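Section 4: Getting Your Knits Ready for the Garg Fabric Comb

You've charged the comb, you've snapped on the guard, and now comes the fun part! A few minutes of prep makes a huge difference to how a tired sweater comes out.

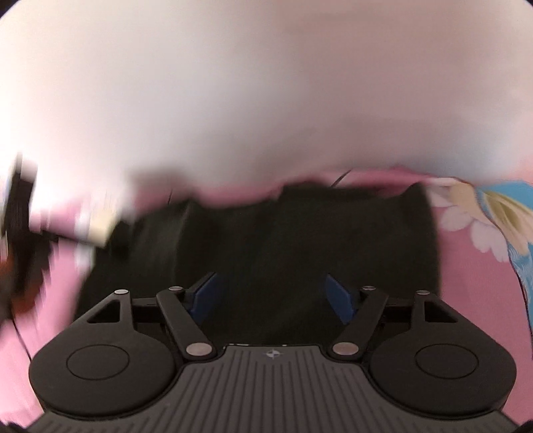

Written by Hermenegildo Salinas
Updated Tuesday, September 23, 2025

1. Check the care label. The comb is safe on wool, acrylic and most blends. Skip lace and open crochet.
2. Empty the lint cup and click it back until the light turns green.

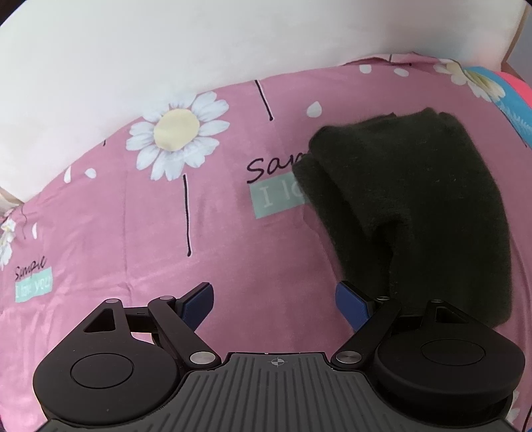 Pick a flat spot with good light and room for both sleeves. A table is great, but a bed works too. A pink sheet or bedspread like this one makes dark fuzz easy to spot – I love that. Smooth out any lumps before you start.

3. Set the dial to 1 for soft knits, 2 for everything else.
4. Lay the garment face up and pull the fabric gently flat with your free hand.
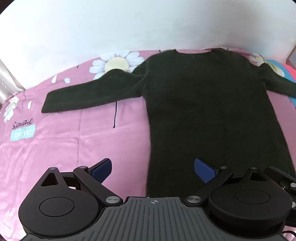

5. Work from the shoulders down in short, light strokes. Let the comb glide!
6. Turn the piece over and do the back, then the cuffs on setting 1.

CAUTION: Never run the comb over buttons, zippers or loose threads. Switch it off before opening the cup.

Note: The blade is good for about 90 garments. Mine lasted from December right into summer.

7. Fold the finished piece loosely and store it flat.

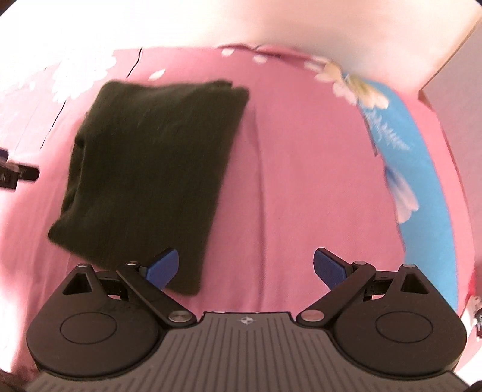

Fig. 4. Dark green cloth, folded.

Next: Section 5, Cleaning the Blade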